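Taking 8 kids to a robot open day, what should I expect?
Posted by Sotiris Karras

Our homework club is going to the Lollum open day in April. Has anyone been? I'd love to know if it holds the interest of younger ones, and how close they can get.

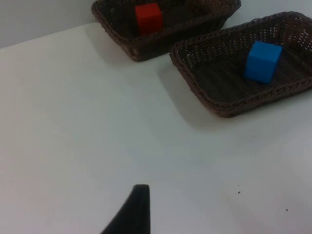

Cletus Crenshaw
Oh, you'll have a lovely time! We went last spring and stayed about 2 hours. The sorting table was our favorite, and the host was very patient with my endless questions. It's simple enough for little ones to follow, a red cube in one wicker basket and a blue one in the other, so let them call out the colors. Go to room 221 first, before the line builds up.

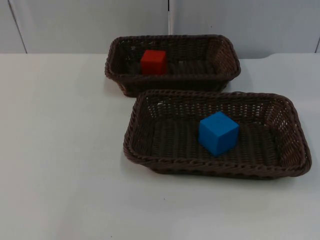 Parking is behind the Montoya building, and it fills up by ten. Bring snacks too, as the cafe is tiny. If yours are like mine they'll want to try it at home, and two shallow baskets with a block in each is a pretty cheap setup (ours cost next to nothing at a yard sale).
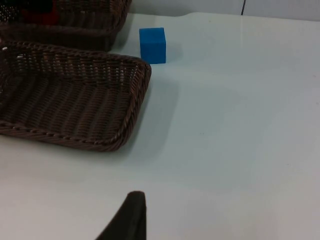

Do ask for the longer talk as well, if they're offering it again. My youngest wiggled a bit but the older two loved it.

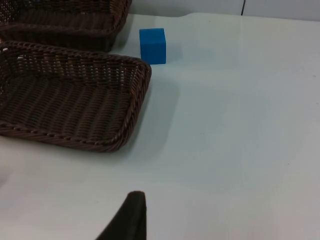
Blue cube on the table, next to the baskets

Zamovov
went once, it was ok. wear comfy shoes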